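Linen handling, Tinddale site – speaker notes
Session 2, after the break

Slide 1. Title. Skip the introductions, they had them this morning.

Slide 2. Scope. Hand and bath towels only. Sheets go through the Dreltotach line and have their own talk.

Slide 3. Volumes. The folding room handles up to 900 pieces per shift. Say that the old figure in the Stoltska handout is out of date and should be crossed out.

Slide 4. Fold sequence. Long edges together first, then the short edges, then once more for the shelf. Smooth with the flat of the hand between folds. Do not pull on the corners – terry stretches on the bias and the next fold will drift.

Slide 5. Stack height. Shelves are set at 110 cm. Stacks stop at seven. PAUSE for questions on shelf spacing; Marti store had trouble with this in March.

Slide 6. Folded edge. Rounded fold faces out, raw edges and hems to the back. A stepped profile means the layers were not squared before the last fold. On a textured weave the step is easy to miss from the front, so check from the side.

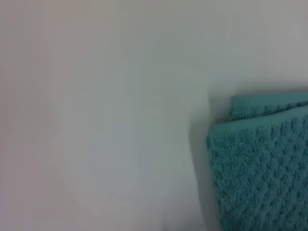 Slide 7. Weave and pile. Raised patterns hold more air and make a thicker fold than plain terry of the same weight. Do not press the stack down to make it fit. Move the top towel to the next shelf.

Slide 8. Rejects. Snags, pulled loops, stains. Separate bin, no refolding.

Slide 9. Handout and sign-off sheet. Collect the sheets at the door.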